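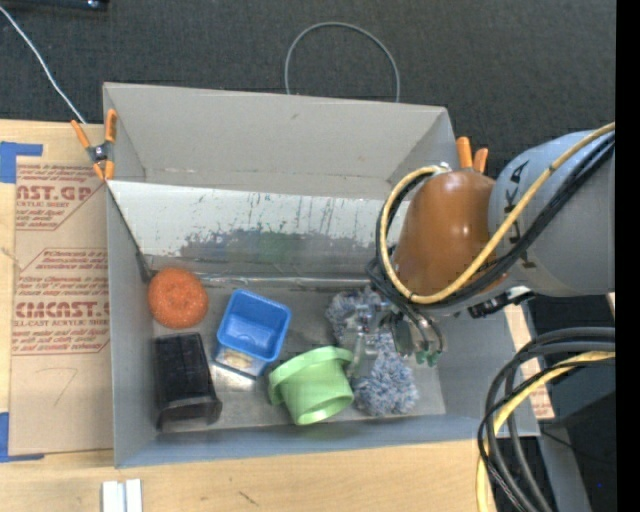
Why not just chuck the lot in and sort it out on Sunday night, a reader asked under the last section, given that it's only a bin and a few cups? Fair question, and I've done it plenty of times myself. The trouble with chucking is that you end up with cups nested so tightly you need warm water and bad language to part them, and whatever you're after is always underneath. So this section is a slow, fussy run through loading, emptying and cleaning the big grey bin, and you can skip whichever bits you already do.

Section 2: The big bin – loading, emptying, cleaning

I wrote this for the Zikia kitchen kit, which lives in a cupboard most of the year and gets carried out to a table when there's a crowd to feed. The same steps work for camping gear or the stuff under your sink.

Before you start

You'll want a table that takes the whole base of the bin. Ours is light timber and marks easily, so I check the underside of the bin for grit first. A hand towel, a bowl of warm soapy water and a soft cloth are enough for the cleaning part. If your bin is the Mistora large, the base is 319 mm on the short side, so measure your shelf before you load up and have to carry it all back again (yes, I did).

2.1 Loading

1. Put the bin on the table with the tall back wall away from you. You can see in over the front and you won't be reaching across the high side all afternoon.

2. Start with the boxy things. Our black rectangular container goes in at the far left, with the wider rim facing the front wall. It slides out by the rim when I want it.

3. Scrubbers next. The round orange one sits behind the black container, on its own patch of floor. Give it a good squeeze over the sink first and let it dry out properly. A damp scrubber shut in a bin over a long weekend will make itself known!

4. Now the cups. I keep the square blue one and the light green one side by side and never one inside the other. The blue one can lean with its mouth up. The green one is happier lying down, because it has that thick collar and a round end, and it topples the minute you lift the bin if you try to stand it up.

5. Soft things go in last, on the right. Ours is the shaggy blue-grey and white one, and it does a decent job of stopping the green cup from rolling about.

6. Lift one end of the bin very slightly and set it down again. If you hear a clunk, something's going to travel. Shift the soft item in closer and try again.

Note: if you have glass in your kit, it doesn't belong in the big bin at all. Wrap it and give it a box to itself.

Note: people do ask about dividers. I bought the Giro set for $79 and used it for one season. The slots were too narrow for the square cup and I spent more time rearranging the dividers than the things in them. They're in the shed now, and if you've got long thin utensils you may get on with them better than I did.

2.2 Emptying

1. Take the soft item first. Get hold of it by the thick part. Pulling on one tuft works loose strands out of the pile, and then you're picking fluff off cups.

2. Take the green cup by its collar.

3. The blue cup comes out upright. Tip it over the sink before you put it on the table, just in case there's a drop of something in the bottom.

4. Scrubber, then black container.

5. Run your hand along the floor of the bin. Teaspoons hide in the corners, and so do twist ties.

Caution: don't upend the whole thing over the table to save time. Apart from the racket, the cups bounce a surprisingly long way, and you'll be on your hands and knees after them.

2.3 Cleaning and marks

Bins get ugly with use and I've stopped minding. Ours has a broad patch of dark scuffing along the lower part of the pale sloping panel, thin scratches over the right half, a faint smudge of green, and a little nick in the back wall. None of it bothers the cups.

1. Wipe the pale panel with the soft cloth and soapy water. Work downward.

2. Try a bit of bicarb paste on coloured smudges. Leave it for the length of a cup of tea, then wipe it away. If it's still there after 2 goes, leave it alone.

3. Go gently where the panel meets the floor. I treat any seam like tape – along it, never across it, and no scouring pads. Once an edge starts to lift, the crumbs get under.

4. Check the folds at the back corners. Dust settles into the creases and a dry pastry brush gets it out.

5. Dry the floor of the bin with the hand towel and leave it open to air until the evening.

Caution: no bleach, please, and no boiling water. I don't know what it would do to your bin and I'd hate for you to find out on my account.

2.4 Putting it away

Load it again in the order from 2.1 and carry it with both hands under the base. The walls are for keeping things in, and if you haul on them the corners take the strain. We store ours at Levchenko on the bottom shelf, back wall to the back, nothing stacked on top. I give it a once-over in September before the busy stretch, and mostly that means finding the one cup that's wandered off to somebody's desk. Labels for the shelf are covered in the next section.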